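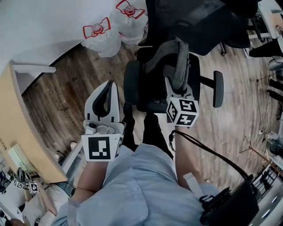 How long should an office chair last? A decent one, used every working day, should give you 12 or 13 years, and most are thrown out well before that.

Brimstead Furniture Exchange sits behind the freight yard in Grestwood, in a building that used to store seed. It takes in chairs from offices that are closing or moving, fixes what can be fixed and sells them again. The shop opened in 2000 with one delivery of 117 chairs from an insurance company. Some of those are still in use around town.

The faults are mostly the same from one chair to the next. The gas cylinder goes first, and the seat starts to sink during the day. A new cylinder costs less than a restaurant dinner, but the old one can be hard to get out. The shop uses a pipe wrench and a lot of patience.

Casters come next. Hair and carpet thread wind around the axles until the wheels drag. Most of the time they pull straight out and can be cleaned with a pair of scissors and a rag. Soft wheels are better on hard floors, and hard wheels are better on carpet. Many people have the wrong kind and blame the chair.

Foam is the real problem. Once a seat has gone flat there is no way to bring it back, and replacing it means taking off the cover and finding a pad of the right shape. Some makers sell the part. Others glue the whole seat together, and those chairs usually go for scrap.

Parts are easier to find than they were. The Tully line, common in schools here, still has arms and backs in stock. The Neka, a lighter chair with a mesh back, is harder. Its tilt lever snaps at the base, and the shop keeps a box of levers saved from dead chairs.

Prices at Brimstead depend on condition – a repaired chair sells for roughly a third of what it cost new. October is the busy month, when leases end and the trucks come in full. Buyers are asked to sit in a chair for ten minutes before they pay for it.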